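Workshop tips: house rules for hand-held grippers

Every rule on this page exists thanks to somebody's bad afternoon, usually mine. 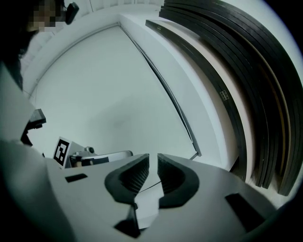
Rub down the rubber pads with a barely damp cloth before you start. Skip the spray cleaner, whatever colour the bottle is. If the ribs are full of fluff, an old toothbrush does the job (retire it from dental duty first).

Keep the square markers clean and flat. No fingerprints, no sticky tape across the face, no doodles. A creased one gets reprinted, even if you're fond of it.

Tie back long hair and push up floppy sleeves. Run loose cables behind you and clip them down, well away from anything that closes.

Two grippers on one bench need elbow room. Park the spare with its fingers open - a pad left squashed for a week will sulk for another.

Stop every 400 grabs and check the screws. Hülya Oral once got to 1,328 on the Borkby job before a finger dropped into the tea towels, and she still calls that a good run.

Write faults in the book straight away. "Feels funny" is not a fault. Which finger, and doing what?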